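5.2 Does the contact estimate survive transparent objects?

The contact head was trained on 700 recordings made with the hand-held gripper, and Perrin reports that it labels first contact to within 4 ms. We doubt that the figure means much. It was obtained on rigid, opaque parts against a plain background, where the edge of the finger pad is easy to separate from whatever it touches. Household objects are less kind, and a clear bottle lying on striped bedding (Figure 6) gives the tracker very little to hold on to.

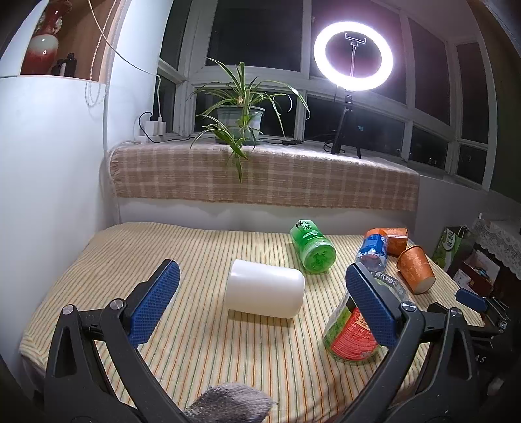

Figure 6. Blue finger pad against a clear bottle; paper cups and a second bottle nearby.

We reran the released weights on 112 held-out recordings labelled by hand by Mahasneh and Hosoda. Opaque cups gave results close to those published. Clear bottles did not – the estimate often fired early, and in nearly 100 frames it flipped between states while the labelled pad stayed in contact. Smoothing hides the flips but delays release, and the planner in Dorlow then keeps the fingers closed too long.

Bragança (personal communication) suggests that reflections in dark windows are to blame. We have not been able to confirm this. Masking the upper part of the image changed little, and we would want a proper ablation before accepting it.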